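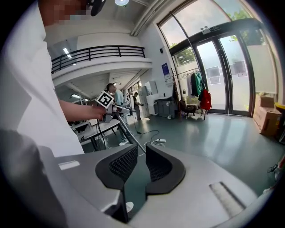

Figure 4. The main hall, with the mezzanine railing and the long ceiling duct.

3.2 Shared use of the hall

The hall at Prurberg is high and bright, and people work in it standing up, often only a few steps apart. We looked at how they divide the floor when no places are assigned. Over the November period we logged 785 changes of position. Of these, 59 were moves toward the window wall and 40 were moves away from it. The rest were short shifts within the same part of the room.

Cables had a clear effect on where people stood. Those who needed power stayed near a strip on the floor, and others took a longer path to the glass doors to get past them. The sink was treated as common ground and was left out of the zone count.
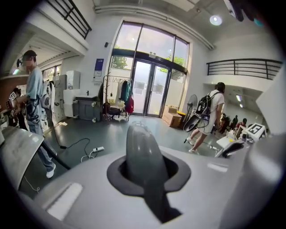

Thodoris Vasilakis, commenting on an earlier draft, objected that the sink should have been a zone of its own, as people stop there to talk. We kept the original zones so that the counts could be compared with those from the Lundeo building, where the sink is in a separate room.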